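The Trial Kit

The Kellari kit came on a 25-day trial, and my aunt, who has never sent anything back in her life, had already lost the box. Two grippers, two pairs of little blue pads, and a booklet from Niria promising that any household could "teach by doing" and be paid a bit off the price for it.

She read me the booklet over the phone, every page, with her opinions. Then I drove out to Urneck with a bag of oranges and found her at the grid mat, sorting snacks as solemnly as if they were the good china. The old Doherty tongs, she said, had never once minded how she held a biscuit - these did, and she rather liked being asked to take care.

I had a go myself, and squashed a perfectly nice wafer. She was very kind about it. By the time the kettle boiled I had the knack, more or less, and neither of us wanted to stop for tea.

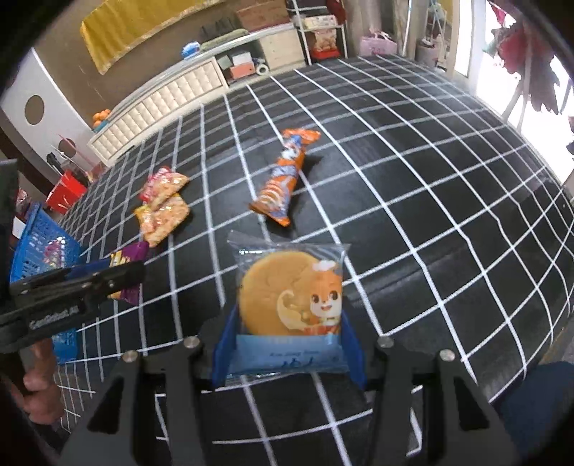

The squirrel cake, held by its sides, with the other snacks still on the mat.

"Gently, love," she said, as she used to when I was small and carrying eggs. In November the invoice arrived for $886, and she paid it that same morning and rang to ask what sort of cakes I'd like her to get in.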